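The laundry had been sitting in the hall since Wednesday, two baskets of it, and I finally got to it after supper. I don't have a laundry room. The washer and dryer are in a closet by the back door with about a foot of clearance, so everything gets carried out and folded somewhere else. For years that was the bed. I gave up on the bed because whatever I didn't finish ended up on the floor at eleven at night, and then I'd be sorting it again in the morning.

Now I use the table. It's brown wood with a lot of grain in it, and it came from Wendell Brannigan, who was moving to a smaller place and wanted 80 dollars for it. I paid him 80 dollars. He and Mirsad Papadopoulos carried it up the front steps while I held the door. Mirsad said it was heavier than it looked, and he was right. It sat in the dining room for a while with mail on it before I started folding there.

Folding at a table is easier on the back than folding on a bed. You're standing up straight and the surface is hard, so you can press a crease out with the side of your hand. The one thing I had to learn was to wipe it down first. Wood holds crumbs in ways you don't see until they're on a black shirt.

I've tried a few systems. There was a folding board from Flusetti, a plastic thing with hinged panels, and it made very square T-shirts. It also took longer than doing it by hand and it didn't fit in any drawer I own. I gave it to my niece. After that I tried sorting by person, then by room, then by drawer. By drawer is the one that stuck. Everything that goes in the same drawer gets piled together, no matter what color it is, and the pile gets walked down the hall in one trip.

Big flat things go down first — anything long, anything that will make a base. Small things go on top. Towels get their own basket and don't come to the table at all. I fold those standing at the dryer, in thirds the long way and then in half.

Socks I do last, in front of the television.

The part I'm still bad at is stopping halfway. The phone rings or something needs stirring, and I walk off with one pile started and the rest spread out. I used to shove it all back in the basket when that happened and lose the work. Now I leave it where it is. Nothing happens to a shirt lying on a table for an hour. 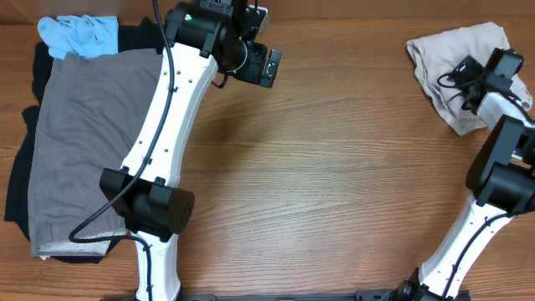
Gray and black make up most of what I wash these days. I didn't plan it that way. I bought a few gray things because they were on sale, and they went with the black things I already had, and after nearly 4 years of that there isn't much else in the drawer. It does make sorting quick. A light blue piece stands out right away, and I usually toss it on top of whatever is closest and deal with it at the end.

I've also quit folding things that don't need it. Cleaning rags go in a bin under the sink in a wad. Gym clothes go in a bin too. I had a shelf of Plaltum bins from the old apartment that never got used for anything, and two of them are doing that job now.

Next is the linen shelf, which has seven pillowcases on it and only three that match anything. I'll probably do that one evening in May when the windows can be open. If anyone wants odd pillowcases, they're clean.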